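Parish Pilgrimage to Lindsay

The annual pilgrimage to the shrine at Lindsay will take place in April, following the Easter octave. The parish has reserved 24 places, and registration is open to all members of the congregation aged 10 and over.

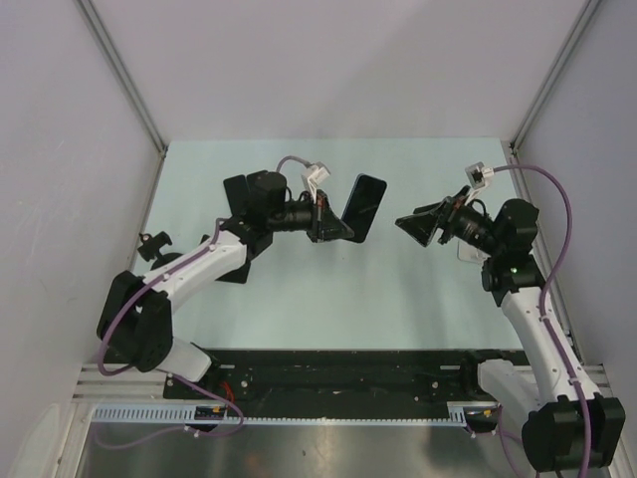
Registration and Cost

Forms are available at the parish office and must be returned by 28/11/2019. Families who need help with the cost are asked to speak privately with Father Ross Gunn.

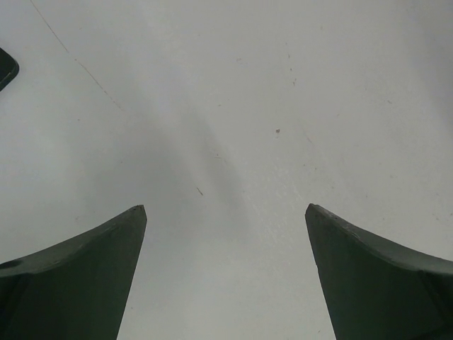

Pilgrims will walk the final three miles from Brirnis in silence, as has been the custom of the parish for many years. Mass will be offered on arrival, with confessions heard beforehand in the lower chapel. 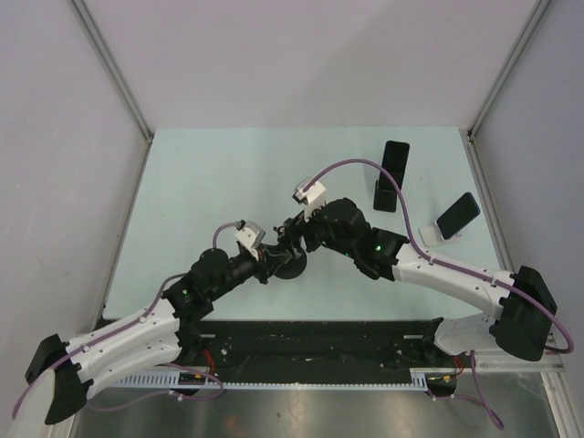
Those unable to travel may submit written intentions, which will be carried to the shrine and placed at the altar. Last year over 800 were received. The box for intentions stands beside the baptismal font.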